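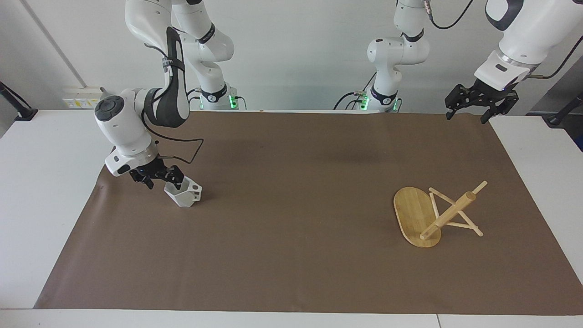 I have been putting up nest boxes for a long time, and the Flerell Nest Box Camera Kit is the first one that made me want to stay up past midnight watching chickadees sleep. It comes flat, in a long thin carton, with the camera in its own little padded bag. You do the assembly yourself, so clear a good big space before you open anything. A large brown mat laid over a white table, like the one in the picture, is my favorite setup for a job like this. Cedar panels slide around on a bare tabletop, and I scratched the roof of my last box that way. Put a plain white cup on the mat too and drop the screws in it!

Flerell Nest Box Camera Kit
Reviewed 26 June 2019

The box is cedar, left unfinished, with a sloping roof that overhangs the entrance by a good couple of inches. There are nine screws for the whole thing, plus two hinges and a latch for the clean-out door. The holes are pre-drilled and they all lined up (I can't say that for the Clumberg box I built the year before, which needed a mallet and some bad language). The instructions are one folded sheet with drawings. Step four shows the floor upside down, so check that the recessed drain holes face the ground before you tighten.

You get two entrance plates, a small one for chickadees and wrens and a larger one for bluebirds. I started with the small plate and had a pair of black-capped chickadees carrying moss in by early spring. They ignored the Clumberg box, on the very next tree, completely.

Now the camera. It sits under the roof looking straight down, and it runs off a battery pack that clips to the outside of the back panel. You can change the pack without opening the box, and I think this is the best idea in the whole kit. My older camera had its batteries inside, which meant a ladder and a very offended bird every few weeks. The daytime color is lovely, much better than I expected at this price. At night it switches to infrared and you get soft gray pictures, sharp enough to count eggs once the female shifts over a bit.

It records short clips whenever something moves, and oh boy, things move. From the day I hung it in October to the day the chicks left, it saved 3,884 clips. Of those, 2,245 had a bird in them. The rest were wind, leaf shadows, a very determined ant trail and one wasp that I was glad to see go. You can turn the sensitivity down in the app, and I should have done that in week one. Leave it at medium unless your tree is very sheltered.

The app is the weak spot. It works, but you have to delete clips one screen at a time, and it stops warning you about storage once you're past 900 clips, so it will happily start writing over the oldest ones. I lost most of the first nest-building week before I noticed. Copy your clips to a computer often. I also had to stand fairly close to the tree to get a signal. Flerell sells an antenna separately, but I haven't tried it.

A couple of other small complaints: the latch is stiff in cold weather, and there's no predator guard in the carton. I bought a Trivero metal baffle and mounted the box on a pole for the second half of winter, and I'd suggest doing the same if you have raccoons or cats around. The two fit together fine with the bracket that comes with the baffle.

And then there's what you get for your trouble. I watched six eggs become six open mouths. I watched the male squeeze in with a caterpillar nearly as long as he was — and then try to work out which end to offer first. My neighbors at the Trujillo Creek trailhead, who had never shown any interest in my hobby, started stopping by to ask for the latest clip, and two households down the road have since ordered kits.

If you already own a good box and only want a camera, wait and see whether Flerell starts selling the camera alone. If you're starting from scratch, buy this one, get the baffle at the same time, and hang it in the fall so the birds can get used to it over winter. Mine is cleaned out and back on its pole with the small plate on, and there was a wren looking it over this morning.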